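About Grarkmont Workshop

Home | About us | Membership | Build groups | Find us

Grarkmont is a shared workshop in Homurville, run by its members and open to anyone over the age of 16. It was established to give people without a garage or spare room a proper place to build machines, and it remains independent of any manufacturer or college. The workshop is managed by Marleny Villanueva, who answers to the members at a general meeting held each November.

Our premises

We occupy the ground floor of the former Zukitz dye works on Arboleda Road. The floor covers 1552 square feet and is divided into a machine room, an electronics room and a long assembly room. Members may use all three between 9 am and 10 pm. The printing corner was moved into the assembly room last winter so that noise from the lathe no longer disturbs those who are soldering.

The robotics build group

Robotics has been part of our work from the beginning. The present group grew out of a single member's project, a small arm begun on a kitchen table at home and brought to us when it outgrew the room. The group now maintains a two-armed assembly bench, named Arboleda after the road outside. It is used to study how two arms may share one work surface and handle small machine parts such as gears and metal pegs.

Members of the group design their own finger shapes, cut their own brackets and write their own control software. Drawings and code are kept on the workshop's shared drive, where any member may read them. New members of the group are asked to complete the bench safety session before running either arm under power - this applies equally to those with trade experience.

Membership and visits

Grarkmont has 41 full members and four build groups. Full membership includes a locker, use of the hand tools and a place on the induction course. Materials are charged at cost. Schools and clubs wishing to visit should write to the manager well in advance, stating the number in the party and any access needs. Visitors are accompanied at all times - we regret that we cannot admit callers to the machine room without an appointment.

Work at the Arboleda bench
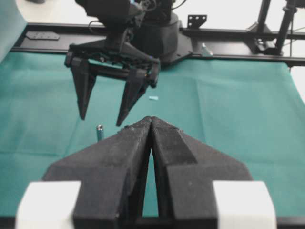
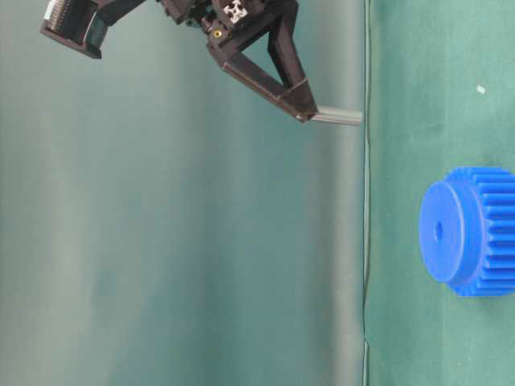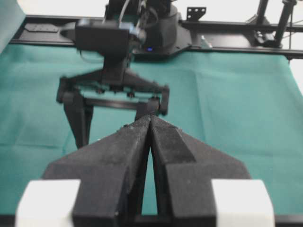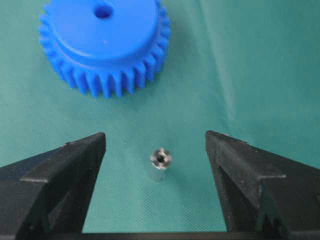

Last picture: a blue spur gear and a small metal cylinder on the bench cloth, with the gripper fingers open on either side of the cylinder.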